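Puertas abiertas en Gallard, o cómo pasé una tarde entera oliendo café

Llevaba desde diciembre queriendo apuntarme a la visita del tostadero Gallard y por fin conseguí plaza. Son grupos de 20 personas, dos horas de recorrido y 15 euros que te descuentan si luego compras un paquete (yo compré tres, claro).

Nos recibió Raimonds Vaher, el maestro tostador, que habla rapidísimo y se emociona con cada saco. Primero el almacén, con un olor como a hierba seca que no me esperaba para nada. Después la tostadora grande, que hace un ruido tremendo: hay que acercarse a la mirilla y esperar el crujido del grano, parecido al de las palomitas. Me dejaron meter la mano en la bandeja de enfriado, ¡una maravilla!

Lo que menos me gustó fue el vídeo sobre la historia de la casa, larguísimo y con las sillas más duras de la comarca. Mi cuñada se durmió.

La cata, en cambio, se me hizo corta. Probamos un lavado muy ácido, que a mí me pareció casi limonada, y otro natural con sabor a ciruela que me llevé a casa sin pensarlo.

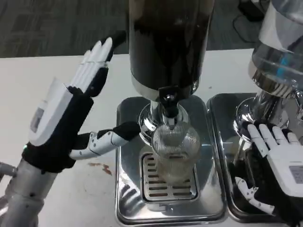
Los dispensadores, cada uno con su bandeja de goteo, y el vaso estriado bajo el grifo negro.

Si vais, reservad el turno de las cinco y aparcad detrás de la nave, que delante no hay quien encuentre sitio. Y desayunad bien, porque tanto café con el estómago vacío pasa factura.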